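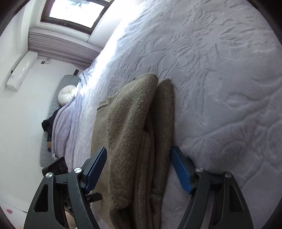
# 헐게이트, 두꺼운 겨울옷 접기·보관 서비스 '가둠' 6월 시작

2020년 4월 28일

생활정리 전문기업 헐게이트(Hulgate)가 겨울옷을 고객의 집에서 접고 포장해 다음 계절까지 보관하는 서비스 '가둠(Gadum)'을 6월에 시작한다. 대상 품목은 니트, 플리스, 기모 의류, 양면 보아 재킷, 담요, 침대 커버 등 부피가 크고 털이 있는 섬유 제품이다. 예약은 오늘부터 헐게이트 홈페이지와 전화로 받는다.

가둠은 헐게이트가 지난겨울 진행한 시범 운영을 바탕으로 만들어졌다. 시범 운영에는 723가구가 참여했고, 정리한 의류와 침구는 모두 2,254점이었다. 참여 가구가 가장 많이 맡긴 품목은 두꺼운 상의였으며, 침대 커버와 담요가 그 뒤를 이었다.

## 침대 위에서 하는 작업

작업은 고객의 침대 위에서 이루어진다. 따로 작업대를 들여오지 않으며, 방문 직원이 침대 커버를 평평하게 편 다음 옷을 한 벌씩 올려 접는다. 갈색 계열의 도톰한 옷을 연한 회보라색 침대 커버 위에 접어 둔 첫머리의 사진처럼, 두꺼운 옷은 접은 자리가 둥글게 부풀고 층 사이에 틈이 생긴다. 가둠의 접기 방식은 이런 옷의 접힌 선을 억지로 누르지 않는 것을 기본으로 한다.

바닥에서 작업하기를 원하는 고객은 예약할 때 요청할 수 있다. 이 경우 직원이 면 깔개를 준비해 간다. 침대 높이가 낮은 방이나 침대를 쓰지 않는 집도 같은 방법으로 진행한다.

털이 있는 침대 커버 위에서는 옷에 보풀이 옮겨 붙을 수 있다. 짙은 색 옷이 많은 고객에게는 면 깔개를 한 장 덮고 작업하는 방법을 안내한다. 무늬가 도드라진 커버는 옷더미를 오래 올려 두면 눌린 자국이 남기도 하므로, 접은 옷은 바로 보관함으로 옮긴다.

## 접는 순서

헐게이트는 서비스를 이용하지 않는 소비자도 참고할 수 있도록 두꺼운 상의를 접는 순서를 공개했다.

1. 주머니를 비우고 지퍼와 단추를 잠근다.
2. 옷을 앞면이 아래로 가게 펴고 손바닥으로 큰 주름만 편다.
3. 양쪽 소매를 등 쪽으로 접는다. 소매 두 개가 한곳에 겹치지 않도록 위아래로 조금 어긋나게 놓는다.
4. 몸판 옆선을 안쪽으로 접어 보관함 폭에 맞춘다.
5. 밑단에서 목 쪽으로 두 번 접는다. 밑단의 박음질 선이 꺾여 있으면 이때 손으로 펴 준다.
6. 접은 옷을 보관함에 세워 넣는다. 가장 두꺼운 옷이 가운데로 오게 한다.

골지로 짠 소매단이나 목둘레는 당겨서 펴지 않는다. 늘어난 골지는 잘 돌아오지 않는다. 모자가 달린 옷은 모자를 목선 뒤로 젖혀 한 번만 접고, 모자 끈은 안쪽으로 넣는다.

압축팩은 제공하지 않는다. 시범 운영 당시 압축팩을 원하는 고객이 있었으나, 털이 긴 원단은 몇 달 동안 눌려 있으면 결이 한쪽으로 쏠려 다시 손질해야 하는 경우가 많았다. 고객이 이미 가지고 있는 압축팩에 얇은 이불이나 솜이 없는 커버를 넣는 작업은 요청에 따라 도와준다.

## 보관함과 보관 장소

보관함은 협력사 라마다르(Lamadar)가 공급하는 뚜껑형 종이 상자다. 양옆에 손잡이 구멍이 있으며, 운송할 때는 구멍을 안쪽 덮개로 막는다. 상자 안쪽에는 면 안감을 한 겹 두르고 옷 사이에는 얇은 종이를 끼운다. 안감은 따로 떼어 세탁할 수 있다. 방향제는 넣지 않으며, 방습제는 고객이 원할 때만 넣는다.

포장을 마친 상자는 고객의 집에 두거나 헐게이트의 '예(Ye) 보관소'로 옮길 수 있다. 예 보관소를 이용하는 고객은 상자를 찾기 21일 전까지 날짜를 정해 알려야 한다. 중간에 옷 한두 벌만 꺼내는 것도 가능하지만 왕복 배송비는 고객이 부담한다. 상자마다 품목표를 붙이고 같은 내용을 고객에게 문자로 보낸다. 품목표에는 옷의 종류와 색, 접을 때 발견한 얼룩이나 올 풀림을 적는다.

## 맡기기 전에 확인할 점

가둠에는 세탁이 포함되지 않는다. 고객은 방문일 전에 세탁과 건조를 마쳐야 한다. 두꺼운 원단은 겉이 말라도 솔기와 주머니 안쪽에 습기가 남을 수 있으므로 세탁 후 이틀 이상 그늘에서 말린 옷만 접수한다. 세탁소 비닐은 벗겨 두는 것이 좋다.

다음 품목은 받지 않는다.

- 천연 모피와 가죽 의류
- 젖었거나 냄새가 심한 의류
- 전기담요 등 전선이 있는 제품
- 장식이 크거나 뾰족해 다른 옷을 긁을 수 있는 의류

방문 당일에는 맡길 옷을 한 방에 모아 두면 된다. 옷장에서 꺼내는 일은 고객이 직접 하며, 직원은 고객이 내놓지 않은 옷장이나 서랍을 열지 않는다. 작업 시간은 옷의 양에 따라 달라지고, 상자를 추가할 경우 현장에서 요금을 다시 안내한 뒤 진행한다.

헐게이트는 "시범 운영에서 들어온 문의는 대부분 두꺼운 옷을 접어도 자꾸 벌어진다는 내용이었다"며 "같은 크기로 반듯하게 맞추는 것보다 옷감이 상하지 않고 다음 겨울에 바로 꺼내 입을 수 있게 하는 데 기준을 두었다"고 밝혔다.

## 예약 및 요금

6월 방문분은 선착순 100가구까지 예약을 받는다. 이 가구에는 첫 상자의 포장비를 받지 않는다. 요금표와 방문 가능 지역은 홈페이지의 가둠 안내 화면에서 확인할 수 있다. 예약을 변경하거나 취소할 때는 방문 전날 정오까지 연락하면 수수료가 없다.

시범 운영에 참여했던 가구는 당시 받은 보관함을 그대로 쓸 수 있다. 상자 모서리가 눌렸거나 안감이 해진 경우에는 방문할 때 교체해 준다.

## 헐게이트 소개

헐게이트는 가정의 옷장과 침실 정리, 계절 의류 포장과 보관을 하는 생활정리 기업이다. 방문 정리 서비스와 예 보관소를 함께 운영하고 있다.

**보도 관련 문의:** 헐게이트 홍보팀
**예약 문의:** 헐게이트 가둠 예약 창구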